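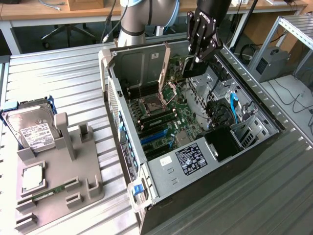 Em que ordem convém voltar a montar uma torre de secretária depois de substituir a placa-mãe?
Primeiro o processador, depois a memória, a seguir a placa gráfica e, por fim, o disco com o respetivo cabo SATA. Com o socket ainda acessível e sem placas altas ao lado, o alinhamento do processador verifica-se melhor.

A oficina da Katby adotou esta sequência em janeiro, no lote de 278 torres recondicionadas para a Clerero. Até então, a placa gráfica entrava antes da memória, e a reabertura de caixas para corrigir módulos mal encaixados custava uns 11 minutos por unidade. O registo passou a ser feito no Custeo, com uma linha por componente.

Notas para quem trabalha na bancada:

O processador assenta sem pressão. A alavanca só se fecha depois de confirmada a marca de orientação – se oferecer resistência anormal, levantar e repetir.

Os módulos de memória entram na vertical, com força igual nas 2 extremidades.

A placa gráfica vai para a ranhura PCIe indicada no manual da placa-mãe. Segurá-la pelas arestas e confirmar o fecho da patilha antes de apertar o suporte metálico. 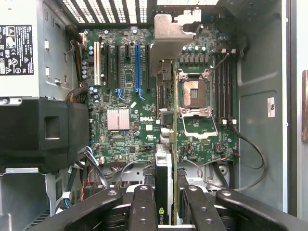
Placa gráfica NVIDIA sobre placa-mãe Dell, com o socket do processador vazio e a alavanca aberta.

A ficha de montagem revista, versão 2, está na pasta Urbonaitė do servidor interno. As fichas anteriores deixam de ser aceites no fecho dos lotes.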